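Home News Community Sport What's On Contact

June — by Community Desk

The swap that outgrew the hall kitchen

Parvathi Varghese keeps the clothes swap running out of the old Goodwin drapery on the main street, and on the morning I visit she is on her knees sorting children's gumboots into pairs. She doesn't get up. "Talk to me while I do this," she says. "If I stop I'll lose my place."

The swap started in the kitchen of the Mokent hall. Varghese had moved to town with two kids who were growing fast, and the closest place to buy school clothes was Sturnance, an hour's drive each way. She put a note up at the bakery asking if anyone wanted to trade. "Twelve people came to the first one. One lady brought a wedding dress. I've still got it, if you know anyone."

The rules haven't changed much. You bring in clean clothes, you get a token for each piece, and you take home the same number. People with nothing to bring can ask for a starter bag, and no one writes their name down. Varghese was firm on that from the beginning.

"My mum would never have filled in a form," she says. "She'd have gone without. So there's no form."

The last swap drew 166 people, which is more than the building can comfortably hold. They now let people in by the half hour, and the queue has become a social event of its own, with a sausage sizzle run by the cricket club.

T-shirts are the biggest headache. They come in by the garbage bag, most of them from fun runs, bands and work functions, and Varghese says she could fill the shop with those alone. Teenagers take the bright ones. The rest are offered a second time and then cut up for the mechanics in Toltance, who pay a small amount per kilo. 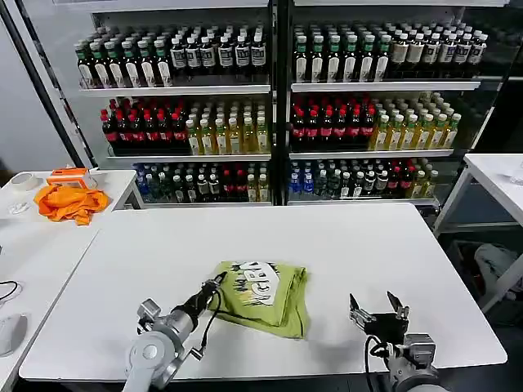 What people leave behind

Winter coats go in the first ten minutes. Men's business shirts hardly move at all. "There's no office here," Varghese says. "Where would you wear one? Court?"

She has found a few odd things in pockets over the years — a set of house keys, a baby tooth in a matchbox, $60 folded inside a bus timetable. The money went back to its owner, who had forgotten about it. The tooth is in a drawer in case somebody asks.

She wants to open on a second day each month, probably a Sunday, but the rent on the shop goes up in spring and she isn't sure the landlord will stretch to another year. She has written to the council 3 times about using the library annexe. The most recent reply said the matter was under review.

"I rang them after that one," she says. "I was on hold so long I got all the hats done."

The next swap opens at 9 am. Tokens are handed out at the side door, and prams should come in through the back lane.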